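From the Kellomum newsletter, December

The Form Has Been Improved Again

Those of you who supervise frontline staff will have noticed that the home visit form has a new version. The old one ran to 7 pages and asked for the client's phone number in four places. The new one is shorter and asks for it in three. I am told this is progress, and after a long career in social work I have learned to take progress where I find it.

I sat on the working group, so some of the blame is mine. We started out wanting a form that a tired person could fill in at a kitchen table with a toddler pulling on her sleeve. Then the finance people joined us, and the insurance people, and a very pleasant man from Pelleck who sells us our case management software and who said "workflow" so often that I started keeping my pen down until he finished. The box for "what the family says it needs" shrank every time we met. By the last draft it held a line and a half. I made a fuss and got it back up to six lines, and that is my contribution to the profession this year.

If you have a worker who writes outside the box, please leave her alone. The scanner picks it up fine. 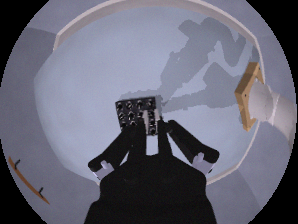 On Supervision, and Who Gets It

A question keeps coming in from the smaller offices: does a chat in the parking lot count as supervision? The policy says no. The policy was written in a building with its own parking garage.

Supervision, as we mean it here, is an hour set aside with the door shut, where the worker talks about the cases that are sitting badly and the supervisor mostly listens. It gets booked ahead and it gets written down, briefly. It is the first thing to go when a team is two people short, and a team that is two people short needs it more than anyone. I have seen "supervision" on a calendar turn out to be forty minutes on overdue mileage claims. Mileage matters (mine is overdue too), but put it in an email.

The Owino office has tried something I like. They put supervision at 9 in the morning, before the phones really get going, and the supervisor goes to the worker's desk, collects her, and walks her down the hall. That last part sounds silly. They tell me missed sessions have dropped to almost none, and I believe them, as it is very hard to say you forgot when your boss is standing there holding your coffee.

New workers should get an hour every week for the first six months. After that, every other week is the least we should put up with.
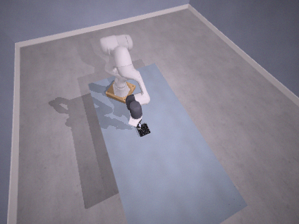 For people who work mostly alone, in the rural teams especially, a video call is fine. Turn the camera on if the connection will stand it. I have done supervision with a frozen picture of a colleague mid-sneeze and we both got through it, but I wouldn't want it to become the standard.

Group supervision is a fine addition. It doesn't replace the one-on-one hour, however good the cookies are. There are things a worker will say to one person that she will not say to six, and those tend to be the things you need to hear.

The Emergency Fund

The Zikis fund has $4000 left for this quarter. It covers the small, urgent stuff: a bus pass, a locksmith, a week's groceries, the deposit on a propane tank. The limit is $200 per household, and a supervisor can approve it over the phone. You do not need a committee, a letter of support or a second letter supporting the first letter.

Every year we end the quarter with money still in the fund, and every year I find out that workers have been paying for diapers out of their own pockets. Please stop. It is kind of you, and it is also a mess, both for your bank account and for the relationship with the family. Ask for the money. The request takes around ten minutes, nine of which are logging in.

Receipts go to the front office in an envelope with the case number on it. Two receipts last month came in stuck to a piece of gum. They were paid.

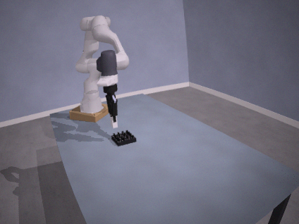
Noemi Leone
Practice Lead, Family and Community Services

A few odds and ends before I let you go. The training room is getting a new carpet, so the session on working with interpreters moves upstairs. Bring a sweater. The waiting list for the grief and loss course is long, and I am trying to get a second date. If you signed up and can't make it, tell me, and your place will go to the next person down.

Comments on the new form are open until the end of the month. There is a form for them.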